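Sorting out the shed: tubs, crates and small parts
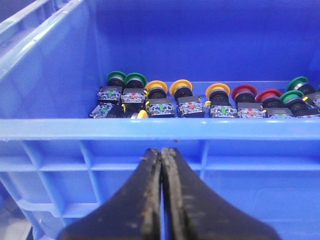
Push buttons kept together in a blue plastic crate.

Most sheds don't run out of room. They fill up with half-empty boxes, and after a while it is quicker to buy another packet of screws than to find the one you have. These are the things that have worked in ours, a single garage with one bench and a leaky window.

Start with the floor

Take everything off the floor first and put it on a tarp outside. Pick a dry day. Sweep, then check along the walls for damp before anything goes back. If there is a tide mark, keep cardboard out of that corner altogether. Silverfish like it and the bottoms fall out.

Choosing crates

Solid-sided plastic crates are best for hardware. Mesh baskets are fine for gloves, rope and garden ties, but small washers drop straight through them. Buy one size and stick to it, even if that means waiting for the shop to get more in. Odd sizes won't stack and you lose half the shelf.

Smooth sides wipe down easily. Ridges collect sawdust, so go over them with an old toothbrush and warm water with a drop of dishwashing liquid. Let the crate dry upside down before you fill it.

Don't load a crate past what you can lift from the shelf with your elbows bent. For us that is 25 kg on the lowest shelf and a good deal less above shoulder height. Nails and bolts are heavier than they look.

One kind of thing to a crate

Switches with switches, hinges with hinges. A mixed crate becomes the junk crate within a month. Where there are only a few of something, put them in a jar or takeaway container and stand that in a crate with its nearest relatives. Tap washers go with the plumbing bits, picture hooks with the wall plugs.

Keep electrical parts away from anything oily, and don't keep cracked switches or frayed leads on the chance they will come in handy. Fixed wiring is a job for a licensed electrician, so there is no point storing much of it at home.

Labels

Masking tape and a marker will do for a summer. After that the tape goes brittle and the writing fades to brown. Cloth tape lasts longer. Write the label on the short end of the crate, and write what you would call the thing out loud. "Gate bits" gets found. "Misc. hardware 2" doesn't.

Nuria Wako wrote in April to say she paints a stripe of leftover house paint on each crate and the same stripe on the shelf edge. We have tried it with the garden gear and the kids now put things back in the right spot.

Shelves

Measure the crate before you set the shelf heights and leave a hand's width above it, so you can reach in without pulling it out. Our uprights are 155 cm tall with three shelves between them. Screw them to the studs. Plasterboard anchors will not hold a shelf of bolts.

Rust

Wipe hand tools with a rag and a little light machine oil before they go away for winter. Silica gel sachets from shoe boxes can go in with drill bits. For spots that have already started, use fine steel wool and a bit of kerosene, outdoors, then dry the tool well.

What to get rid of

Stripped screws, dried-up glue, keys to locks you no longer own, chargers for dead phones. Take old paint and batteries to the council drop-off, not the kerbside bin.

Page updated May 2022. Tips can be sent to Mihret Moges through the contact form.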